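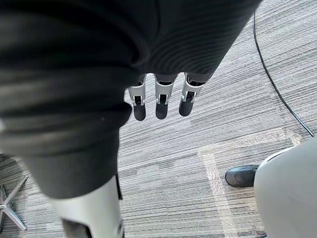 I'm looking for people who are good at chores. I don't mean fast or fussy, just people who have emptied a lot of bins, folded a lot of towels and put a lot of things back where they belong, and who'd be willing to spend a day with me and a robot finding out how much of that it can manage yet. My name is Carolina Guerreiro and I run the household tasks study at Davirgate. The hand has three fingers with rounded black tips, hanging out of a big ribbed black sleeve, and it's a lot less handy than the ones you were born with. That's why I want you here. I can write down what a clean office looks like, but I can't write down everything your hands do on the way there, and I've tried!

So this is a call for participants, and it's paid. I need 24 people for the next round. No technical background wanted (if you have one, that's fine, but please leave it at the door).

What we're trying to find out

The big question is a plain one. Can a machine do the small jobs around a home or a shop floor well enough that you'd let it? Everyone has seen the clips online, where a robot folds a shirt and the music swells. I'd like to know how it does on a carpet with a cable lying across it and somebody's feet in the way, with a job nobody has tidied up for it first.

My own view after our first round in April is somewhere in the middle. Picking up a solid thing of a sensible size, like a mug or a box of tissues, I'm fairly hopeful about. Soft things are another story. Cloth and thin plastic change shape the moment you touch them, and you and I sort that out by feel while thinking about lunch. Take a bin bag. You shake it, it fills with air, you find the opening, you get it over the rim, you run your fingers around the edge, and if it slips down on one side you hitch it up again.
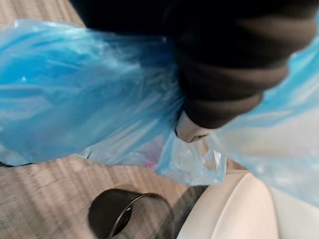
Ask someone to explain how they did any of that and they mostly say "I just did it." My colleague Arnaldo Cordeiro, who wrote our task list, had the bag down as one step. After watching people do it for a morning he had it down as 14, and we argued over lunch about whether the shake should be two.

What you'd be doing

It's one day, with plenty of sitting down. In the morning you do a set of ordinary jobs your own way while we record. Changing a bin bag, clearing a table, folding tea towels, restocking a low shelf, wiping up a spill. Please don't do them nicely for us. If you tie a knot in the corner of the bag to make it fit, tie the knot.

After lunch you guide the robot through some of the same jobs. You move, it copies, more or less. It takes a little while to get used to, and Graça Amaral will be beside you the whole time with her hand near the stop button. You'll drop things. We all do, and the drops are useful to me, so there's nothing to apologise for.

The last hour is the part I enjoy most. We sit down together and you tell me where you'd trust it and where you wouldn't. I want the blunt version. One woman in April told me she'd let it do her recycling but never her glasses, and that changed the order we're working in.

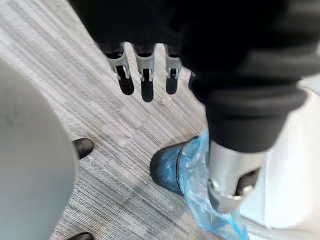

Who I'm hoping to hear from

Anyone 18 or over who does chores, at home or for a living. I'd especially love to hear from:

Cleaners, hotel room attendants and care aides
People who stock shelves or close up a shop at night
Parents of small kids (you work one-handed, and I want to see how)
Anyone over 65
Left-handed people, as I had far too few last time
People with arthritis or limited grip – we'll choose the jobs with you

You'll need to be all right with some standing and a bit of bending, and comfortable in English or Portuguese. If you can't bend or can't stand for long, write to me anyway and we'll see which jobs suit.

Pay and practical things

You get $147 for the day, paid by e-transfer that same evening, plus lunch and your bus fare. If you need to stop early you still get the full amount. Sessions run on weekdays with a start at 10 in the morning. Wear closed shoes and sleeves that push up easily.

We record your hands and arms, and what you say in the last hour. You can ask us to delete your recordings, and Catarina Barreto, who looks after them, will do it and write back to tell you it's done. She'll also send you the consent form ahead of time so you aren't reading it in the doorway with your coat on.

One question comes up a lot, usually from cleaners, and it's a fair one: am I helping build the thing that takes my job? I can't promise you what other people will do with this sort of work. I can tell you that what I've seen so far is slow and needs someone standing by, and that I'd like the people who know the job to have a say in what it's used for. If that doesn't sit right with you, I understand completely.

How to put your name down

Email me at the Davirgate study office with "Chores" in the subject line by July 11, 2025. Tell me what chores you do most, which hand you use, and which weekdays are good for you. A few lines is plenty – please don't send a résumé. And if there's one job at home you'd hand over tomorrow, add that too. (Mine is the fitted sheet.) I answer everyone myself, though it can take me a couple of days.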